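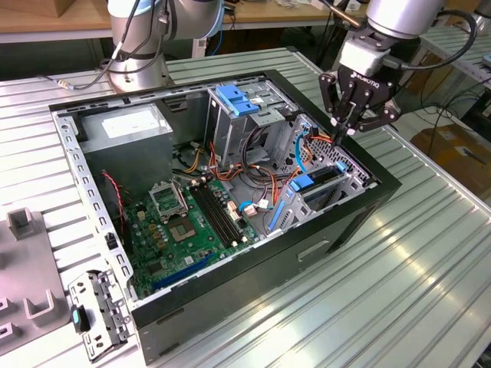
Pre-run checklist, PC teardown bench (Vallejo cell)

Walked on November 13, 2023 with Peiyu Jiang. My comments follow each item.

1. Tower on its side, side panel off. OK. Check for sharp edges before you reach in, please!

2. CPU socket empty. OK. The retention frame is standing open, and I'd love to see it closed before anyone leans over that board (Peiyu says I fuss).

3. Power leads and SATA cable clear of the finger path. Needs work. There's a whole bundle crossing the middle of the case, and the fingers work pretty close to wiring. Tie it back.
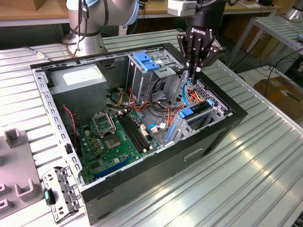 Item 3: gripper over the drive bay side, cables near the fingers.

4. Speed cap at 180 mm/s inside the case. OK, I read it off the pendant myself.

5. Grip force at 20 N for drives in carriers. OK. Grab the plastic carrier and keep off the label!

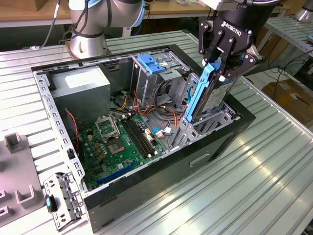 6. Loose parts parked away from the case. Not great. The bracket with the teal tab is right beside it, so let's pick a tray and stick to it.

7. Floor behind the bench. Box and dangling cables, same note as January. Patricio Sepúlveda has the ticket.

Score: 92. Recheck after the cables are tied.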